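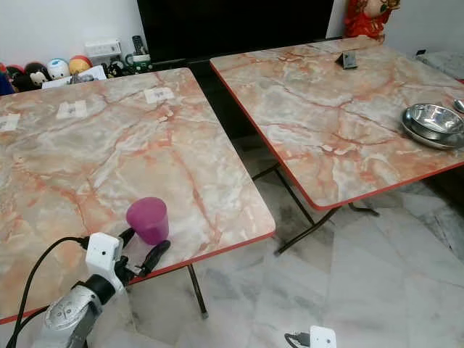
Accueil | Projets soutenus | Rapports d'étape | Contact

Rapport d'étape numéro deux - Automatisation de la préparation des tables, site de Dernano
Rédigé par Octavio Quintero, chargé de projet, Flasero

12 partages - 3 commentaires

Le présent rapport couvre la période écoulée depuis le versement de la première tranche. Il porte sur l'avancement technique, l'organisation du travail et les dépenses. Le détail des achats figure en annexe, transmise séparément.

1. Avancement

Le bras est en service à l'atelier d'entraînement depuis novembre. Le travail y porte sur la vaisselle courante, gobelets en plastique et bols en inox surtout, posée sur des tables pliantes proches de celles de la salle de restauration. Nous avons enregistré 2 574 essais de prise et de dépose. L'objectif fixé dans la convention pour cette étape était de 2,000 essais, il est donc dépassé.

Les gobelets translucides restent le point difficile. La pince se place correctement devant l'objet, mais l'estimation de la distance varie selon l'éclairage et selon le motif du plateau. Les tables à décor de marbre veiné posent plus de problèmes que les plateaux unis. Nous avons choisi de les garder, car la salle en est équipée et leur remplacement n'est pas prévu au budget. Les bols empilés se saisissent bien un par un lorsque les bords sont décalés. Quand ils sont emboîtés à fond, l'opérateur doit encore intervenir.

Le logiciel de planification fourni par Kiani a été mis à jour deux fois. La seconde version a provoqué des arrêts en cours de geste pendant plusieurs jours. Nous sommes revenus à la version précédente en attendant le correctif.

2. Ce qui change pour les équipes

Le service compte 14 agents. Tous ont suivi la séance de présentation et six ont été formés à la conduite du bras. La formation dure 28 heures, réparties sur quatre semaines et prises sur le temps de travail. Ce dernier point avait été demandé par les agents avant le démarrage.

Aucun poste n'a été supprimé et la convention l'exclut jusqu'à la fin du projet. En revanche, le contenu des postes bouge. Les agents formés passent nettement moins de temps au débarrassage et davantage à la surveillance, à la reprise des erreurs et à la saisie des incidents. Deux d'entre eux trouvent la surveillance plus fatigante que la tâche d'origine - rester debout devant une machine lente demande de l'attention sans occuper les mains. Nous avons ramené les séquences de surveillance à quarante minutes, avec rotation.

Les agents non formés signalent un autre problème. Les matins où un collègue est à l'atelier, la mise en place de 11 heures se fait à effectif réduit. Le remplacement n'a été assuré que pour une partie de ces absences. C'est le principal motif de mécontentement relevé dans les entretiens, et il faut le régler avant d'ouvrir une deuxième session de formation.

La question de la classification reste ouverte. Les agents qui conduisent le bras demandent que cette compétence soit reconnue sur leur fiche de poste. La direction de Dernano a donné un accord de principe, sans date.

3. Dépenses

La première tranche est consommée à nearly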